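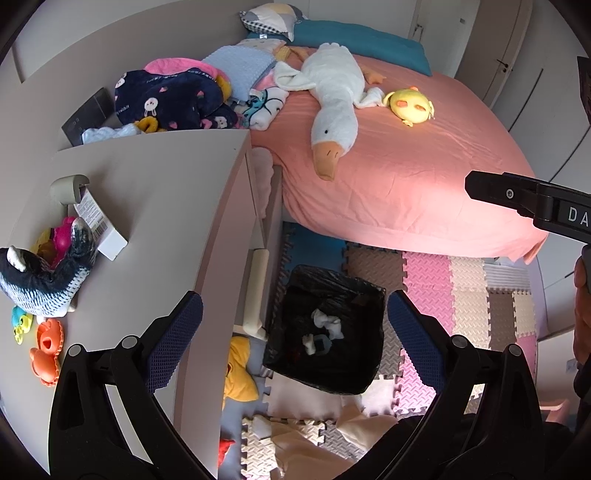

Bedroom work with the hand grippers: goose and chick on the bed, bin in the middle of the floor.

Notebook > Work > Home Services

Posted November 28, 2019
Filed under: automation, housekeeping, tools

I have been putting off writing up the gripper program at Hadwood until I had used the things long enough to have an opinion with numbers in it. Hadwood cleans and tidies private homes in Gulano. I am on the tidying side, which means bedrooms, playrooms and closets, and no bathrooms. In March the company signed with Skunumico, who are developing a machine to do part of my job. Until the machine exists, the work consists of doing the job by hand with the machine's fingers and recording it.

The tool is simple. You hold a gripper in each hand, two fingers apiece, and squeeze to close. The fingers on mine are black, with blue mesh pads on the inner faces. The pads do most of the work. With bare plastic fingers a pillowcase slides out as soon as there is any weight on it. With the mesh it holds if you take at least a full fold of cloth, and it lets go cleanly when you open.

A camera on the gripper records what the fingers are near. It does not record what I am thinking about, and that turns out to be the main technical problem. When I tidy a room normally I look around once from the door and decide on an order. That look is missing from the recording. The first batch came back with a note that the episodes "start without context." We now begin each one with a slow sweep across the bed, the desk and the floor before anything is touched.

Rooms are graded by type of object, and a child's bedroom gets the highest grade. Plush toys are the reason. A large goose with a long neck has no obvious place to hold it. Grip the neck and the body swings. Grip a wing and you get mostly wing. I take the body with both grippers and lift straight up. A round chick is the opposite case: only one shape to deal with, but wider than you would like, so you pinch the surface and hope the stuffing bunches. Small hard toys on a desk are easy unless they are sitting on each other. For two crabs stacked up, take the top one first and approach from the side.

Blankets are slow. A folded one can be moved as a unit if both grippers go in under the fold. A heaped one has to be pulled apart by corners, and finding a corner by touch is something my fingers do and the gripper does not. I end up looking for it, and looking takes longer. Fitted sheets I just smooth.

Foam puzzle mats are a minor hazard. The jigsaw edges come up if you drag anything across them, and a finger tip can catch in a seam. Lift, do not drag. The same goes for getting a liner out of a bin: close on the rim of the bag with both hands and raise it evenly, or the tissues go over the side.

Now the numbers. My part of the contract was 2,000 recorded episodes, an episode being one object or one cloth moved from where it is to where it belongs. Of the last set I turned in, 213 were rejected. Most of those were for speed. I had gone back to working at my own pace, and the fingers were closing before the camera had a usable view of the object. A bedroom that takes me 12 minutes with bare hands takes close to an hour with the grippers.

That is the first thing that changed for the people here. Hadwood used to measure us by rooms per shift, and the schedule was built on it. Tovar, the scheduling software, still is. It has no category for a room that is supposed to be slow, so for weeks every recording shift showed up in red as running late. Someone in the office finally entered the grippers as a second cleaner, which makes the arithmetic work and gives me a coworker with no last name.

The second thing is physical. Squeezing a trigger all day uses the forearm in a way that picking up laundry does not. Annatjie Mathebula, who trained me on playrooms and has been at this longer than anyone on our side, stopped after 2 weeks with a sore wrist and went back to regular rooms. She is fine. The company then capped recording at half a shift, and I think it should have been capped from the start. Regular rooms and recorded rooms now alternate, and the rota is more predictable than it was.

The third is pay, and I will keep this short because it is not settled. Recording is paid per hour, regular work has a bonus for volume. If you are fast, you lose money by recording. If you are careful and not especially fast, you come out ahead. This has rearranged who volunteers for what, and a couple of people who were always at the bottom of the rooms list are now the ones whose work passes review.

As for whether the machine will replace us, I can only report what the contract says. Skunumico's first target is pick-up from floors and beds: toys, clothing, cushions. Folding is listed as later. Deciding where things belong is not listed. In most homes that is the larger part of the job, and every family has its own system. One keeps plush on the bed and plastic on the desk. The next wants everything in one box and the desk clear.

I have asked to see how they label "where it belongs" in the recordings. So far the answer is that it belongs wherever I put it down. I have been more careful about that since.

Next post will be on glove liners under the grip handle, which two readers asked about. I have tried cotton and thin nylon, and cotton is winning, but I want another month with the nylon before I write it up.

This site uses cookies to remember your settings and count visits. By continuing to read you accept our cookie policy. OK / Learn more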